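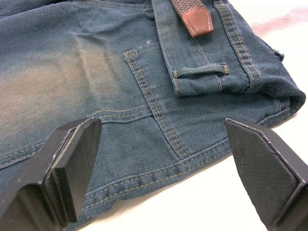 Faded blue denim with a rear patch pocket, gold topstitching and a folded-over section at the right.

Jeans: washing, fading and folding. Your questions, with our doubts attached
Last updated 14 Dec 2022

We get a lot of mail about denim at Skomdale, most of it from people who have read something online and want to know if it holds up. Often it doesn't. Where we don't know, we say so.

Is it true you should never wash jeans?
No. We have heard this from people who sell very expensive jeans and from people who don't like doing laundry. Washing does take some dye out of denim, so fewer washes will keep a dark pair darker. Skin oil and grit are no good for the cloth either. Wash them when they're dirty or when they smell.

Does putting jeans in the freezer clean them?
It makes them cold. Dirt stays where it was, and the smell tends to come back once the fabric warms up on you. We tried it in November with a pair that had been worn for gardening. They went into the wash the next day.

Will vinegar or salt lock in the color?
We doubt it. Both tips get passed along with great confidence and very little evidence. Indigo sits mostly on the outside of the yarn and rubs off over time, and a cup of something from the pantry isn't going to glue it down. Cold water, inside out, short cycle. If you want to add vinegar anyway, we can't stop you.

My jeans have a yellowish patch. Is that a stain or is it fading?
Could be either. On the pair at the top of the page there is a broad light area with a yellowish cast, and it looks washed out and a bit mottled before it shades into darker blue. To us that reads as wear, but a picture won't settle it. At home, look at the back of the cloth. A stain with oil in it often shows through. Fading on the face usually doesn't. Try a little dish soap on a damp cloth somewhere inside the hem first. If the color doesn't shift after a normal wash, you probably have fading, and no product will put the blue back evenly.

Do denim dyes sold for home use work?
Somewhat. They darken the whole garment, topstitching sometimes included, and how much depends on the thread. Polyester thread mostly ignores dye made for cotton. If you like gold stitching against blue, think hard before you start. We have yet to see a home dye job that looked like the box.

What about the Livell color-refresh sheets?
We bought a box of 25 and used them on 2 pairs, one black and one mid-blue. We couldn't tell the treated pairs from how they looked before. Perhaps you'll have better luck. We won't be buying another box.

The fabric puckers along the stitched edges. Did I shrink them?
Not necessarily. Thick double-stitched edges often pucker a little, because thread and cloth don't shrink by the same amount. Plenty of jeans do it from early on and many people like the look. If the waist no longer closes, then yes, you shrank them.

Can I iron it flat?
For a while. Damp cloth, hot iron, press down instead of dragging. It will come back with the next wash, so decide whether you care that much.

Is there a correct way to fold jeans?
There are several, each with somebody swearing by it. Ours: lay them on a clear table, smooth the seat and the pockets with your hand, put one leg over the other, then fold in half and in half again. Rolling is fine for a suitcase. The claim that rolling prevents all creases is nonsense. You get different creases.

Does folding ruin the pockets?
No. An empty patch pocket folds as flat as the rest. A pocket with a receipt in it does not, so check them, all of them, and check before the wash too.

Should I hang them instead?
If you have the rail space. The Cáceres clip hangers we used left dents at the waistband that took a full day of wear to go away. A plain bar hanger with the jeans folded over it did just as well as a shelf.

Are old, unevenly faded jeans worth anything secondhand?
Less than the listings suggest. Asking prices aren't selling prices. Photograph the seat, hems and inner thighs in daylight and mention every thin spot.

Where do I send a question you haven't covered?
Use the contact form and choose "Denim" from the list, or write to Skomdale, Box 3123, Prerora. Please don't send us the jeans.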